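Guides > Data collection > Two-arm tasks > Picking up clothes from a sofa

Last updated: July

Recording clothes pickup demonstrations on a sofa

This page covers one task from start to finish: an operator drives both arms to gather clothes from a sofa seat, and each attempt is saved as one episode. It assumes the arms are calibrated and you have already recorded something simpler, such as moving a cup. If you haven't, do the tabletop guide first.

The target for this task is 700 accepted episodes. Rejected ones don't count toward it, so there is no point in keeping a bad take.

Before you start

Park the base so that both grippers can reach the back of the seat with the elbows still bent. If an arm has to straighten fully to touch the backrest, move the base closer. Lock the wheels.

Open the Jendent recorder and check that the head view and both wrist views are live. Wave something in front of each one. A frozen stream looks fine until it's played back, and we lost most of a Friday to that.

Turn off exposure adjustment on the head camera once the seat looks right. Bright clothes make it hunt, and the color then shifts partway through the episode.

Laying out the clothes

Use two garments per episode. Drop each one from elbow height and leave it how it lands. Do not fold it, smooth it or turn the waistband toward the robot. People tidy clothes without thinking about it, and a model trained on tidy clothes has trouble with a real heap.

Leave open upholstery between the two pieces for the first half of the set. In the second half they may touch or overlap. Set the layout field in the recorder to "apart" or "touching" to match.

Two garments of the same color are allowed and we want a fair number of those episodes. They are harder for the model to separate than a blue shirt next to a white towel.

Recording an episode

1. Bring both arms to the ready pose, grippers open, fingers clear of the seat.

2. Press the left pedal to start. Wait for the tone before moving.

3. Choose the arm nearest the garment you want and bring it in. The other arm stays back, open, in front of its own garment.

4. Lower the fingers until they touch the fabric, then press slightly so the cloth bunches up between them. Close slowly.

5. Lift straight up by a hand's width and pause. If the garment stays in the fingers, carry it to the bin beside the sofa and release it.

6. Do the same with the other arm and the other garment.

7. Return both arms to the ready pose and press the right pedal to stop. 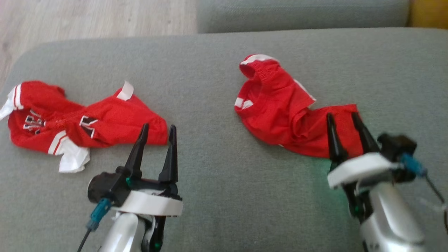 Right gripper in contact with the fabric, left gripper waiting by the jersey.

Most failed grasps come from step 4. On a soft seat the cushion gives way under the fingers, and it is easy to pinch the upholstery along with the garment. If you feel the arm pull back when you lift, open the gripper, go up, and try again at a thicker fold. Keep recording while you do this. A missed grasp followed by a clean second try is a good episode.

Trim, waistbands and seams are easier to hold than a flat panel. Use them when they happen to be on top, but vary where you grab. Manouchehr Karimi went through the first Evberg set and found nearly every grasp was on a collar or a hem, and the policy trained on it would hover over a shirt looking for one.

Do not move both arms at once in this task. That is a separate set with its own task name.

When to reject

Press reject in the recorder if:

- you touched the clothes by hand after the tone
- a garment fell on the floor
- the arms hit each other
- one garment needed more than 6 tries
- any stream dropped out

Slow episodes are fine. Long pauses are not; if you stop to think with the arms still, reject it and start over.

Resetting

Empty the bin, shake out the clothes and drop them again. Swap sides every time. After 17 episodes, change to another pair of garments and run the short gripper check, which catches a loose finger before it spoils a batch.

Naming and upload

Name the batch with the room, the task and your initials, for example pasa_sofaclothes_sy. Upload at the end of the session while the machine is still on the wired network. Arai picks up new batches overnight and flags any with missing frames.

Questions about layouts or garment lists go to Senad Yordanov. For pedal or recorder problems, see Troubleshooting the operator station.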